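Monday
3 September 2018
Stenasley robotics club, workshop notebook (sim team pages)

First proper evening back after the summer, and lovely to have everyone in the room again, even if half of them wanted to talk about their holidays and the other half had already logged in before I had my coat off. I am writing this up the same night while I still remember it, so forgive the handwriting, Aranka, if you are the one typing it up for the web page.

Where we are. The Roltgate challenge this year has a simulated round before the real one, and the simulated house is the bit we get marked on first. Over August Karthik Sivakumar rebuilt our copy of the hallway with the new materials, and I promised I would spend this evening going over it with the younger ones before any of us let the planner loose in there again. The old hallway was all flat grey, and I think we had all got a bit too comfortable with it. The vision code had certainly got comfortable!

Loading. The new house takes a good deal longer to open than the old one, long enough to fetch the biscuits. The two older machines by the window manage it if nothing else is running. Please shut the Ultix editor first — it holds on to memory even when it is minimised, and I lost one run tonight to exactly that.

Seeds. We used 23 for the practice runs and 3788 for the one we kept. Run number in the log is 1010, if you want to find it again. I have left the log in the shared folder and not in my own, having learnt my lesson last spring.

What we looked at. Mostly the doorway corner, where the gold trim comes down beside the speckled wall and the dark ladder-like frame stands in front of the green panel. It is a much harder bit of house than it sounds. The wall is so busy with little spots that the corner detector goes quite giddy over it, and then has hardly any attention left for the edges we care about, such as the long line where the wall meets the floor. Aranka Kun suggested blurring the picture a touch before detection, and we tried that by hand on a saved view. I would say it is promising, but we only tried the one, so I am not writing it down as a result.

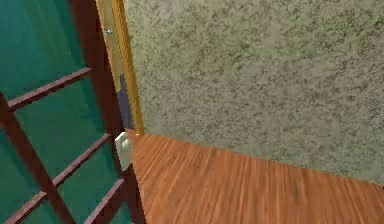 Things to sort out before next week

Wall texture. Karthik thinks we should keep the speckle as it is and make the detector cope, and I have come round to his way of thinking. I did argue for a plain wall for the beginners, and we may still do that as a separate file so they have something gentle to start on.

Rungs. The segmentation needs its own label for the frame. At the moment it can choose between "door" and "furniture", and neither is much good for a thing made of posts and rungs with the panel showing through the gaps. Aranka is going to add a label and go through the saved views with whoever would like to learn how it is done. It is slow work but rather soothing once you get going.

Floor. The grain lines on the wooden floor run on the diagonal from this view, and I would like to know whether the line finder is picking them up as edges. I meant to check tonight and got pulled away to help with a login.

White block. There is a small off-white block at the foot of the trim, right where the post and the floor meet. Karthik, could you look up what it is called in the scene file and whether it has a collision shape? If it has, the planner ought to be told about it.

Gál board. Still waiting for the replacement, so the real robot stays on its shelf and it is simulation only for the time being.

Biscuits are finished. I will bring more on Monday.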